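# What Happens After Somebody Gets Arrested?

On TV, it goes like this: the detective takes off her sunglasses, the bad guy says "You'll never prove it," somebody clicks the handcuffs, and then there's a commercial for cereal.

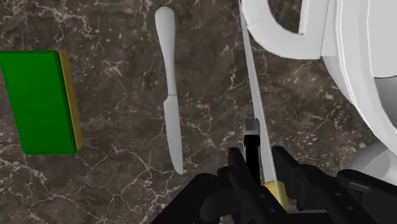

In real life, the handcuffs are closer to the start. What comes next takes months, involves a huge amount of paper, and has almost no car chases.

Let's follow a made-up-sounding but perfectly ordinary kind of crime. Say that $2,502 goes missing from the cash box at Kaczorowski Hardware, in the town of Nuvside. Nuvside has 829 people in it, so by lunchtime there are plenty of theories. One of them involves a raccoon.

## Step one: the police need a reason

Police can't arrest you because they don't like your hat. They need something called **probable cause**. That means facts that would make a sensible person think you probably committed the crime.

"He looked sneaky" isn't a fact. Lots of people look sneaky. Some of them are dentists.

"The store's camera recorded him putting the cash box in his backpack" is a fact, and a pretty bad one for the owner of the backpack.

## Step two: the arrest

The police arrest a man. They take his picture and his fingerprints and write down his name. This is called **booking**, and it has nothing to do with books, which is a shame.

If the police want to question him while he's in custody, they first have to tell him about his rights. He can stay quiet. He can have a lawyer. If he can't afford a lawyer, the court will give him one. You may know this speech by heart already from television, along with the cereal commercial.

Staying quiet doesn't count as saying "I did it." I know that at home it sometimes works differently, especially when there's a broken lamp.

## Step three: the charge

A lawyer called a **prosecutor** looks at what the police have found and decides whether to charge the man with a crime. A charge is an official way of saying "we think you did this, and we plan to show it."

Now the man goes in front of a judge, who tells him what the charge is. At this hearing or a later one, he gets to answer. The answer is called a **plea**. The two main ones are *guilty* and *not guilty*. "My sister made me" isn't on the list.

The judge also decides whether he can go home until the trial. Sometimes he has to promise to come back. Sometimes he has to put up money, called **bail**, and if he skips court he can lose it. Sometimes the judge thinks it's too risky and he stays in jail.

## A very important word

If you read the news, you'll see the word **accused** a lot. You'll also see *alleged*, which is the same idea wearing a tie.

Reporters use these words because being arrested and being guilty are two different things. Until a court decides, the law treats the man as innocent. This is called the **presumption of innocence**, and it applies to everybody, including people whose neighbors have already made up their minds.

It can feel strange. Maybe the whole town is sure! But whole towns have been sure before, and some of them were wrong, and a person spent years in prison while the town thought about something else.

## Step four: the trial

Lots of cases never get this far, because the person pleads guilty first. If there is a trial, these people will be in the room:

- **The judge**, who runs things and makes sure everyone follows the rules.
- **The prosecutor**, who tries to prove the crime happened and that this person did it.
- **The defense lawyer**, who is on the accused person's side.
- **Witnesses**, who promise to tell the truth and then answer questions, sometimes for hours, on a hard chair.
- **The jury**, a group of regular people who listen to it all. Most often there are 12 of them. Some courts use 6.

The accused person doesn't have to prove anything. The prosecutor has to do the proving, and it has to be **beyond a reasonable doubt**. "He probably did it" was enough to arrest him. It isn't enough to convict him.

If the jury says not guilty, he goes home. If it says guilty, there's a **sentence**, which might be prison, a fine, or paying the store back. Usually the judge picks it, often on a different day. He may also be able to **appeal**, and ask a higher court to check for mistakes.

## What about the raccoon?

Animals can't be charged with crimes. In Europe, hundreds of years ago, they sometimes were. Pigs had trials, and a few of them even had lawyers. The pigs, as far as we know, used their right to stay quiet.

*Written by Tanner Grewal. Last updated 10 Feb 2024.*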